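The Gray Bin

Asuka Higuchi had the list on the back of her hand because the paper one was gone. Gone with the coat, probably. Things for Stundia, things for the landlord, things nobody wanted. Three heaps and then it was one heap.

"Just put it in the gray bin," Junpei said from the stairs. "All of it. Sort it there."

"There's no there. There's Stundia or there's here."

He was already down a flight. Tape gun, tape gun. She'd had it a minute ago.

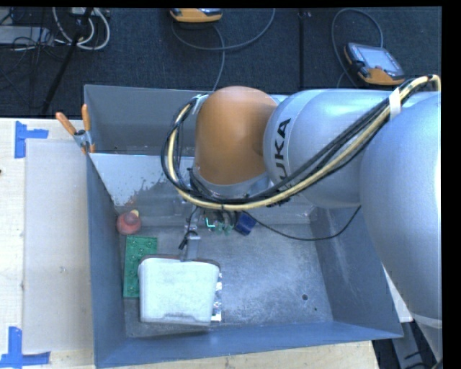

4 min read

The gray bin, then. On the pale table, where everything ended up. A green board in it, lengthwise, and the white thing lying partly over it, smudges on the top. She stood and looked. Her father had made two of those boards, or said he had. This was one or it wasn't.

Phone. Kamala Marar, again.

"Truck's at the corner. Are you done?"

"Nearly."

"You said nearly at breakfast."

"It was nearly then to."

She wiped her thumb across the list and lost the last line. Something with a B. Borano? The Borano people wanted their lamp back, fine, they could come and ask. Eleven years of rent and they wanted a lamp.

Junpei back up, out of breath, with the wrong tape.

"Is that going?" he said.

"The white one is."

"And the green?"

Horn outside. Twice, then a long one. She thought of her father's hands, teh solder smell, him saying don't touch, don't touch, ok now touch.

"Asuka. The green one."

"Get the door," she said.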